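Lelus Club Handbook – Section 2: Setting up the sock table
Rev. Mar 4, 2023

Read this before you touch the arms. If you missed the September intro, do Section 1 first.

2.1 Laying out

1. E-stop in reach. Check it clicks.
2. Tip the socks onto the table. Mix the colors, don't pair them, don't flatten them. Folded, bunched, cuff open – all fine. Pan has to cope with that.
3. Leave a couple far apart so there's an easy first grab.
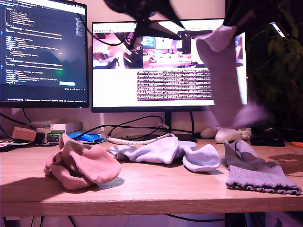
4. Open the Windier project and load profile 123. Not 20, that one is for the blocks and the grip is way too hard.
5. Home both arms. Hands off the table while they move.

Note: if homing stalls, power off at the strip, wait, power on. Don't push the arm by hand while its live.

CAUTION: hair tied back, no lanyards, no loose sleeves past the tape line.

2.2 First grabs

1. Start Sero in slow mode. Speed stays at 2 until a mentor signs your sheet.
2. Aim for a cuff or a fold. Flat fabric slips.
3. Close, pause, lift straight up. No sideways drag, it pulls the whole pile with it.

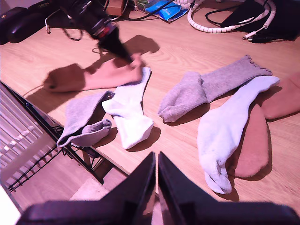 4. Press down only till the fabric dents. If the arm throws error 343 you went into the table – stop, back off, re-zero the height.
5. Both arms near the same sock? One holds, one waits. Say out loud which arm your driving.
6. Log every try, misses too. Teams that only log the good ones get bad scores at the meet, every year.

Note: lost grip counts as a miss even if the sock lands in the right spot.

2.3 Tangles

1. Two pieces coming up together – stop lifting. Hold height.
2. Lower slow, open, try again from the other side.
3. Still stuck: pause Sero, wait for both arms to park, then fix by hand. Never reach in between the fingers. 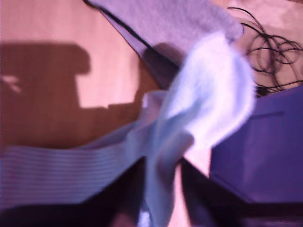

2.4 Packing up

1. Park, fingers open, power off. In that order.
2. Copy the log to the Lelus drive, team name first in the filename.
3. Socks back in the bag. Check for threads in the finger joints, tweezers not scissors.
4. Sign out on the sheet by the door.

Next: Section 3, sorting by color.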